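News > Equipment > Releases
Filed under: Automation / Purchasing

Sterura sets budget for two-arm benches

ELTBERG, October 14, 2020 - Sterura will buy 3 more two-arm benches for its Zamudio site. Order goes to Emedance. Budget covers arms, grippers, spare cable sleeve and 200 hours of setup. Delivery planned for July.
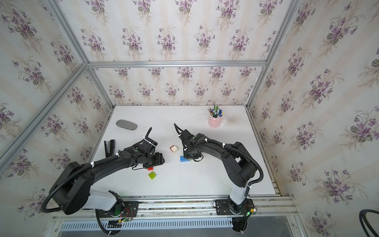

Sterura Equipment Planning Group

Small-parts work stays on the bench: toy bricks, a stapler, pens in a holder. Two arms per table, black grippers. "We priced single arms first. Didnt save enough," said Estrella Ventura, who runs purchasing. Floor plan is still open, quotes for power due seperately.

Contact: Crisóforo Nava, ext. 413

Comments

marlow_t: Is training in the budget or extra?

dk: Love the wallpaper

Pilar: July seems late, we waited longer for ours though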